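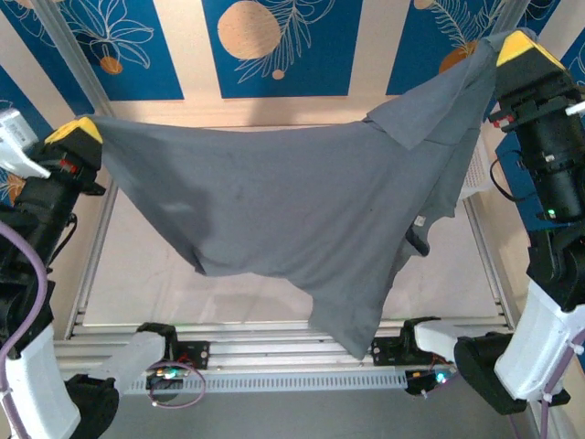
Storndale workshop, two-arm folding cell: maintenance meeting, Friday, 9.30

1. State of the cell. The cell went back to garment work after the March service and has completed 828 cycles since. Both arms are holding position. Fingertip wear was raised again. The yellow tips on both grippers are to be checked with a grey T-shirt held between the arms, as the thin jersey shows a slipping tip sooner than the towels do. Agreed that the tips are changed as a pair, even if only one is worn.

2. Minutes of the last meeting. Agreed, with one correction: the spare joint housing was ordered from Trultau, not Thaler.

3. Cables. The right arm stopped twice last week with a communication fault. Both stops came with the arm raised. The connector at the wrist was reseated and the fault has not come back, but the meeting was not happy to leave it there. The purple cables on both arms will be checked along their full length for rubbing, and the slack set again with the arms at full reach. Cable ties to be left loose enough to slide — the last set had been pulled tight.

4. Left arm calibration. The offset after a cold start was 3 mm at the gripper. The arm was homed again and the offset cleared. Start-up sheet to be changed so that the cell warms up for 30 minutes before any calibration is done.

5. Front rail. Bolts on the rail have been tightened. The clamps on the two white fixtures were also checked and one was found slack. To be added to the monthly list. The boards beside the fixtures are to be dusted with the power off, using the soft brush only.

6. Spares. Cesden has quoted 761 for a full set of tips, pads and one gripper motor, delivery included. Agreed to go ahead. Thaler's quote was lower but left out the motor.

7. Log book. Several stops were entered with no joint number. Shift leads to remind staff that the fault code alone is not enough.

8. Any other business. The key for the spares cupboard is to go back on its hook at the end of each shift.

Actions
Cable check on both arms: maintenance, before the next late shift
Start-up sheet: process team
Order to Cesden: stores
Monthly list: maintenance

Next meeting: same time, in the small office.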